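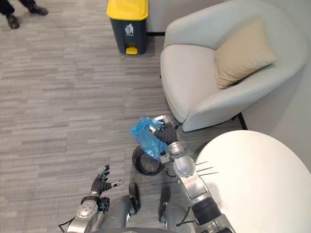
Teaching a Robot to Change a Bin Liner: Final Project Report

Search projects Go

Filed under: Student Projects, Robotics, Manipulation

Simin Parsa
21 April 2025

1. Why bags

My original proposal promised a robot that would tidy an entire office lounge. My advisor read it, crossed out "tidy an entire office lounge," and wrote "one bin?" in the margin. The rest of this report is about one bin.

Plastic bags are awful things to pick up. A mug stays the shape of a mug when you grab it. A bag has no fixed shape, weighs almost nothing, and lets the light through, so the depth estimate is often of the carpet. Most of the grasping papers I read used blocks. I now understand those authors better.

2. Method

An operator teleoperated both arms while we logged joint positions and head camera video. I then trained a policy, called Listwood, to predict short chunks of motion for both hands together. Training ran for 2,000 steps per checkpoint, which was the most my share of the lab machine would stand.

The comparison was between two ways of choosing the next grasp. The baseline picks one grasp point and commits to it. The second version, which I call the Lamgate rule, lets the free hand make a fresh attempt whenever the bag has changed shape too much since the last prediction.
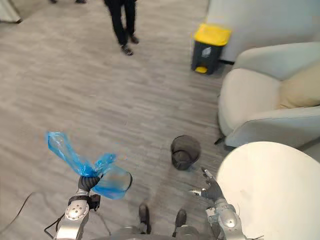

"Too much" took most of September to define. My first threshold fired every time the bag moved, and a bag moves when the air conditioning comes on. The robot spent one whole afternoon reconsidering. The threshold I kept looks at the outline of the bag over a short window and ignores anything that settles down again.

3. Results

Each version got 19 trials. A trial counted as a success if the bag ended up in the bin with its mouth open over the rim, judged by a labmate who didn't know which version was running. The Lamgate rule succeeded in 16. The baseline succeeded in 2, and I have watched the video of both many times without learning how it did it.
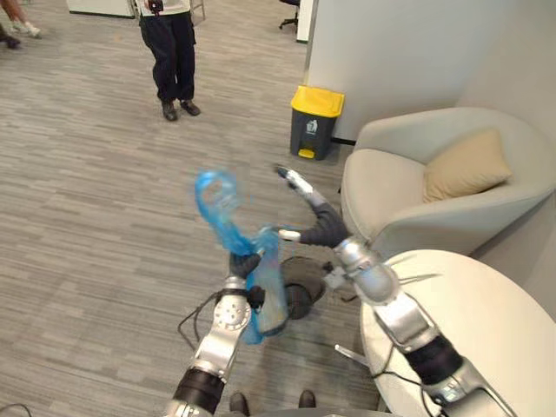
Figure 3. Left hand holding the bag, right hand open beside it.

The three failures with the rule were all the same failure: both hands took hold of the same layer of plastic and pulled the bag tight, very neatly, without opening it. Tactile sensing would probably help. So would a thicker bag, but that felt like cheating.

4. Limits

One bag color, one bin, one corner of one lounge. I tried the Unari simulator for extra training data, but its bags behaved like damp cardboard and I dropped it. Code and logs are in the Arabzadeh folder on the group drive, along with the threshold settings I'd rather you didn't use.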